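Sunday, late

Spent the morning on the handover between the grasp planner and the whole-body controller. The symptom is the same as last week: the planner emits a valid pair of hand targets, the controller accepts them, and the torso then leans further forward than either target needs. Tsung-han blames the weight on the posture term. I think the posture term is fine and the two arm tasks are being solved against a stale base estimate. Logged both theories in the Lundirska tracker and assigned the second to myself.

Before lunch I replayed 1298 frames through the cloth segmenter. It is good on light fabric and poor on black. On a black garment the mask tends to stop where a sleeve or leg narrows, so the grasp candidates all crowd into the bulky part. The depth channel has the missing piece quite clearly. Raised the fusion threshold by hand and got most of it back, at the cost of picking up creases in the sheet as edges. Needs a proper fix, probably per-material.
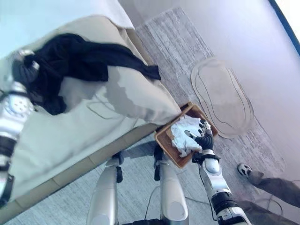 Cheuk-hei Yip
Controls and perception software, Drotby

The state I care about is both hands in contact at once, left on the black garment on the bed, right on the white cloth in the basket. The planner treats these as two separate jobs with a shared base, and the shared base is where it goes wrong. Each arm reports a comfortable reach margin when queried alone. Queried together, the margin on the left falls sharply, and nothing in the current interface carries that number back up to the planner. I have added a field for it. Mei-kuen will object to changing the message format again — she is right to, it is the third time this month.

Afternoon: wrote the joint query. It costs 23 ms per call, too slow for the inner loop but acceptable at the planning rate. Cached the Jacobians and left it there. Two unit tests fail, both from the old Turkell wrapper, which assumes the arms never move together. Marked them as expected failures with a note so that Maëlys does not lose a morning to them.

Also found that the contact flag for the right hand uses the left hand's filter constant. Copied line, dated from July. Fixed.

To do: check timestamps on the base estimate; rerun the black fabric set with the old threshold for comparison; ask Tavion whether the wrist cable model is in the collision set or only in the viewer.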